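Gripper misses flat parts after pad swap

loremier_bench
Replaced both orange finger pads on our two-arm table cell. Since then the right arm closes short on anything thin. The Welgate sheet says to rerun the full calibration, all 40 poses. I doubt that's the cure. The green ring is the worst one.

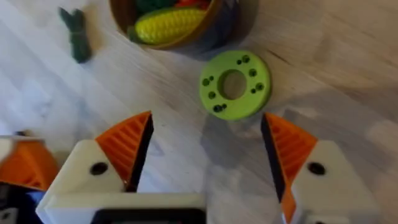 Replies

Lurkum
I doubt it too. Calibration won't fix a pad that isn't seated. Before you touch software:
Take the pad off and wipe the seat.
Refit it, snug the screw, then close the fingers by hand with power off and look for a gap at the tips.
Run the ring again at the same height.
If it still stops short, check the closed position value. Ours read 183 before new pads and needed resetting after. Yours will differ, so don't copy it.

adomaitis
just recalibrate, worked for me

473_steps
Worked once, or kept working? I've seen people rerun it three times over a loose screw. One more thing — a flat ring on a hard table leaves very little room under the tips. Try it on a thin mat first. And I don't believe the 2000 cycle figure for pads. Look at the ridges and decide for yourself.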